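Filed under: Home Robots / Reader Questions

Can a Robot Do My Dishes Yet? Your Questions, Answered
Updated 25th May

Can I buy a robot that cleans up the kitchen?
Not one I'd hand my own sink to. There are machines that vacuum, mow, and wash windows, and they're pretty good! A machine that walks up to a messy sink and leaves it clean is still mostly a lab project. I follow these projects closely and I love how fast they're moving, so please take "not yet" as good news with a delay on it.

But I already own a dishwasher. Isn't that a robot?
Sort of – it's a wonderful machine that does the middle of the job. You still scrape, load, unload, and put away. Those are the parts people write to me about.

What makes a sink so hard?
Plates are thin and lie flat, which gives fingers very little to get under. Faucets hang right where an arm wants to go. Sink walls are steep, so the hand has to come in from above, and then it blocks the view of the thing it's reaching for. Add water and soap and it gets harder again.

Why do so many teams practice in simulation?
Speed, mostly. The Rinis kitchen tasks can be reset in a blink, and you can try the same pickup 100 times before lunch without buying new plates. The catch is that simulated plates don't slip quite like real ones. Teams work on that gap all the time, and it does seem to be shrinking.

Does the robot know what's food and what's a dish?
Naming things is in decent shape now. Deciding what to do with them is the fun part. Does a strawberry get saved or tossed? My family can't agree on that one either, so I'd like a robot that asks.

What about factories and shops?
Further along! A shop floor can be arranged to suit the machine. The Isura packing cell handles the same 5 box sizes all day, with bins that never move. Your kitchen gets rearranged every time somebody makes toast.

When will it happen?
My guess is roughly 10 years for a general helper at a normal price, and sooner for one narrow chore done slowly. I'd be thrilled to be wrong on the early side.

What does a cleanup task look like?

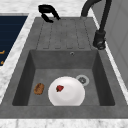
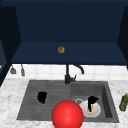
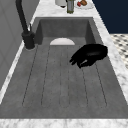

Simulated kitchen sink, three views. The plate in the basin with a strawberry on it is in the first.

Comments (3)

dishpan_hands: I'd pay for unloading alone. It can take all night, I'll be asleep.

mkt_lodhi: Could you cover laundry folding next? The Lodhi demo had me cheering over a towel.

Tapdrip: We have 2 kids and a small sink. Ten years is too long!!

Related
Gover arm: first impressions
Robot vacuums and stairs
Folding towels, slowly
What we saw in May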